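Vudisura Opens Enrollment for Sleep and Evening Routine Program

MEMTHORPE, April 21, 2019 - Vudisura, a wellness company based in Memthorpe, has opened enrollment for a new program for adults who have trouble falling asleep or who wake up tired. The program is called Tuvov and runs for 20 days.

Tuvov asks members to change a few evening habits at a time. The first week covers caffeine, screens and the hour of the last meal. Later sessions deal with bedroom light, short walks after dinner and a breathing exercise done lying down. Each session takes 3 minutes to read, and members keep a simple paper log of when they went to bed and when they got up.

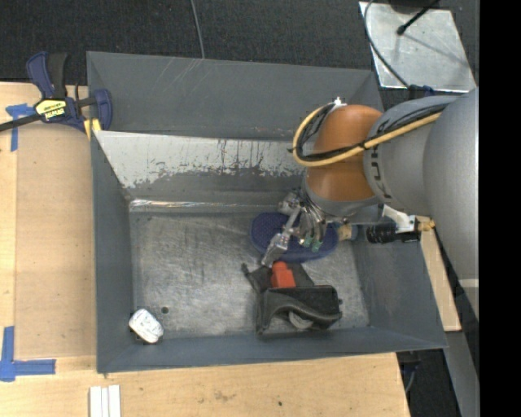
Who is the program for?

Tuvov is meant for healthy adults over 18. People who take sleep medicine, who are pregnant or who have been told they have sleep apnea should speak with a doctor before they start.

The first group is limited to 400 members. The fee is $50, which covers the printed guide, the log and a weekly group call. Members who sign up as a household pay one fee and get a second log.

Group calls are held at the Szalai Center in Memthorpe and can also be joined by phone. Recordings are kept for members who miss a call.

A second group will start in October. It will use the same guide with an added section on shift work.

Enrollment forms are at the front desk of the Szalai Center and on the Vudisura website. Press questions can be sent to the Vudisura media office in Memthorpe.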